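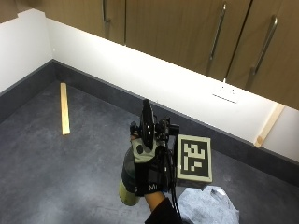 Rosalind Kapoor
12 December 2019

Okay friends, a few of you have been asking me since the fall when I was going to say something about geomancy, and I kept promising, and then I kept reading one more chapter first. So I've made a pot of tea and I'm going to do it tonight, in bits, the way I do everything. Get comfortable!

I mean the old European kind with the dots, by the way. If you came for where to put your couch so the energy flows, I love you and you're welcome to stay, but that's a different subject and I know very little about it.

The book that got me going is "The Sand and the Judge" by Masanobu Tsuchiya, from Pacheco, a tiny press that mostly does pamphlets on almanacs and weather lore. It's a plain little paperback and the type is smaller than I'd like. I read most of it with my glasses pushed up and the page about an inch from my nose.

What I like about Tsuchiya is that he starts you off making a chart before he tells you any history whatsoever. You get a pencil and a scrap of paper on page one. I've bought so many books in this line where you have to wade through Atlantis before anybody lets you do anything.

So the way it goes is you make a row of dots without counting them, just tapping away with your question in mind. Then you see whether the row came out odd or even. Odd gets you one dot, even gets you two. Do that 4 times, stack them up, and you've got a figure. (People did it in sand or dirt with a stick, and I'd like to try that at the beach next summer.)

Four of those figures make your Mothers. The Daughters come from reading the Mothers sideways, all the top lines together, then all the second lines, and so on down. I got this wrong for most of a week. I was reading them right to left on one line and left to right on the next, like mowing a lawn.

Then you add pairs together to get the Nieces, add the Nieces to get two Witnesses, and add the Witnesses to get the Judge. It's a family tree that ends up in court, and I find that very charming. Once the Mothers are down there's no more chance in it at all, it's only sums, and small ones.

Now here's a thing that tickled me. The Judge always has to come out with an even number of dots. If it's odd you've made a mistake in your adding somewhere and you have to go back up the tree. Anika Haddad pointed this out to me over lunch when I was telling her about a very dramatic reading I'd done for myself, which had Puella as the Judge. Puella has five dots. Anika looked at my paper for maybe ten seconds. The whole reading was arithmetic.

I was a tiny bit crushed, because it had been a lovely reading.
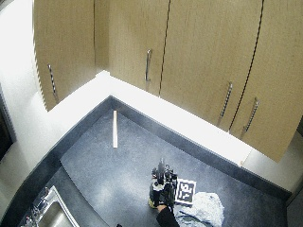
The kitchen corner, gray speckled counter and pale cabinet doors.

Anyway! I decided I'd do a chart every day in October, all 31 of them, with a small ordinary question each time. Would the package come, should I call my cousin, was I going to get any sleep. I kept them in a school notebook with a line under each for what happened afterward.

I'm not going to tell you what percentage came true, partly because I don't think that's what it's for and partly because my notes are a mess. Some of my questions were so vague that a "yes" could have meant anything. "Will things go well with the thing" is a real entry from the second week. I have no memory of the thing.

Asking a better question is most of the work, I think. Tsuchiya has a whole section on it and it's my favorite part. He wants you to write the question out in full and then read it aloud before you pick up the pencil. If you feel silly reading it aloud, go back and fix it. I've started doing this before emails, too.

About the scary figures, since somebody always asks. Rubeus is the one with the bad reputation, and there's an old rule that if it turns up as your First Mother you should tear up the chart and leave the matter alone for now. I got it once, asking about a refund. I did as I was told. I had a sandwich and asked nothing further that day.

Carcer is the prison, and it worried me until Eustaquio Cortés, who taught me my tarot years ago and has been patient with me ever since, reminded me that a lock is a fine thing to have on a door. If you're asking whether something will hold, Carcer can be good news. I've tried to read it that way, with the question in front of me and the bad name set to one side.

And the Moon has two figures to herself, Via and Populus. Via is all single dots, the road, and Populus is all doubles, the crowd. When I couldn't sleep I got Populus for the Judge over and over, which Tsuchiya says takes on the color of whatever is around it. So it was mostly telling me to look at the Witnesses. I was mostly telling it I was tired.

My complaints about the book, because I do have them. There's no index. The chapter on the twelve houses goes by at a gallop, and if you don't already know some astrology you'll be lost by the second page of it. I had to read that one 3 times, and I've been drawing up birth charts since high school. There are also a couple of diagrams where the dots have printed so faint you have to guess.

If you want to do this with other people, Rosalind Rosenthal (yes, the other Rosalind, we've both heard all the jokes) is starting a little reading circle in Stumirham after the New Year. She can take up to a dozen at her table. You don't need to own the book, she says, only a pencil and something to write on. I'll be there for the first couple at least, and I'm bringing lemon bars.

Somebody just asked me whether it mixes with tarot. I've done it, a card laid beside the Judge, and I liked it when they agreed and got in a muddle when they didn't. Eustaquio thinks you should pick one and listen to it. He's probably right, and I'll probably keep doing it.

Tea's gone cold, so I'm stopping there for tonight. If you've got a Judge you can't make heads or tails of, send me the four Mothers and I'll have a look over the weekend. Check your adding first, though!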